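## Comparing two grippers in sim

Vendors say the Gusley and the Netari are interchangeable. I doubt it, so test both before you swap.

1. Load the tabletop scene with the cup and the spoon.
2. Run 16 grasps on the spoon per gripper, same seeds.
3. Log every slip - a lift that drops counts as a failure.

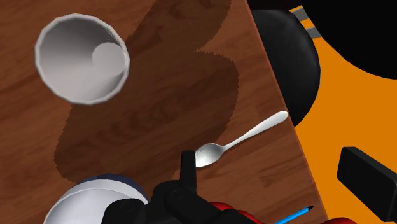 Don't trust a good score yet. Simulated friction flatters thin fingers, and Pirzada's defaults are generous. Cut friction by 8 percent and repeat step 2.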